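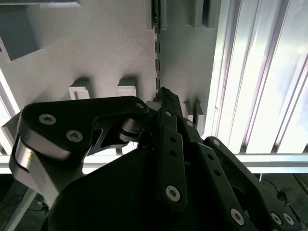
Rircombe Desktop Service Demonstrations - read me first

Hello, and thank you for downloading this. The Rircombe set is a collection of demonstrations in which a person drives a robot arm by remote control through small service jobs on a desktop computer, mostly to do with memory modules. It was put together by Ximena Quezada and Hiu-tung Yeh, and this file is the one we'd ask you to read before you open anything else, even if you are the sort of person who never reads these (we are too).

Version: 2
Released: Friday, June 7, 2024
Questions and corrections: Hiu-tung Yeh
Recording software: Dredix
Playback and conversion scripts: Iturra

Why we made it

We wanted a set where the fiddly part is the whole point. There are plenty of recordings of arms picking up blocks and putting them in bowls, and we have learnt a great deal from them, but a memory module is a thin thing that has to go into a narrow slot the right way round, and people who drive the arm for the first time are always surprised by how much they relied on their fingertips when they did the same job by hand. The operators' hesitations, second tries and small nudges sideways are all left in. Please don't trim them out before you've had a look, as we think they are some of the most useful stretches in the whole set.

How a session goes

The tower is laid on its side on the worktable with the side panel off, and the grey printed fixture plate goes next to it. The operator sits at the controls with the views on a monitor, and takes as long as is needed. We asked everyone to practise for 45 minutes before their first recorded run, and most wanted longer - Ximena certainly did, and says so cheerfully.

An episode starts when the operator presses the pedal and ends when they press it again. If they forgot the second press (it happens, mostly before lunch) the episode runs on with the arm standing still, and the field called idle_tail tells you where to stop. 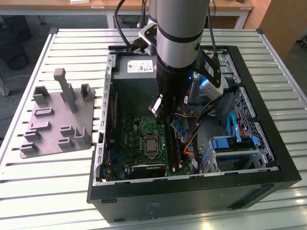

Do I need the same arm to make use of this?

You don't. The gripper poses are stored relative to the table as well as in joint angles, so you can work from whichever suits your own equipment. Joint angles will only make sense on our arm, but the poses have been carried over to a quite different one by friends at Plaronetti, who needed an afternoon to sort out the offsets and were kind enough to send us their notes. Those are in the folder called porting.

What is in each episode

Every episode has its own folder, with the views from beside the table and at the wrist, the arm's joint angles, the gripper opening, the operator's commands before smoothing, and a short text note. The notes are written by the operator straight afterwards and they vary a good deal. Some are two words long, and one of Hiu-tung's goes on for most of a page about the height of the chair.

Commands and joint angles share a clock. The views are on their own clock and are matched up afterwards by the Iturra scripts, so do run those first. If you skip that step you'll find the gripper seems to close a little before the operator has asked it to, which had us scratching our heads for the best part of May.

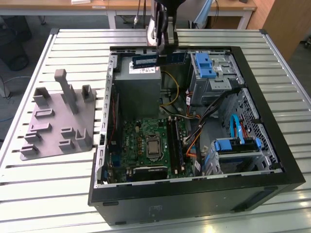
Module held in the gripper, just above the top edge of the case.

Things to watch for

The arm and gripper hide a fair amount of what they are working on when you look from the side, so a policy trained on that view alone tends to be rather brave. We'd suggest using both the side and the wrist views unless you have a good reason to leave one out.

Cables are the other thing. They sag and shift from one session to the next, and we made no attempt to put them back as they were - partly out of laziness, to be fair, and partly so that a model wouldn't come to depend on one loop of wire
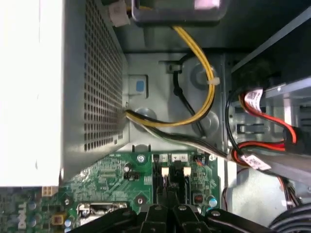
being in exactly the same spot each time. Episodes in which the operator felt a cable got in the way are tagged cable_contact. The tag is their own judgement, made from memory, so treat it as a hint.

Episodes 9 and 23 have a gap in the gripper readings. Everything else in them is sound, and we have kept them in so that the numbering stays put.

Using and sharing

You are welcome to use the set for research and teaching, and to pass it on with this file attached. If you make something with it we would love to hear, whether it went well or badly. Please give the version number when you write, as the folder names changed between the first release and this one.

Still to do

- tidy the porting notes
- add a plain table of tags and their meanings
- record more left-handed operators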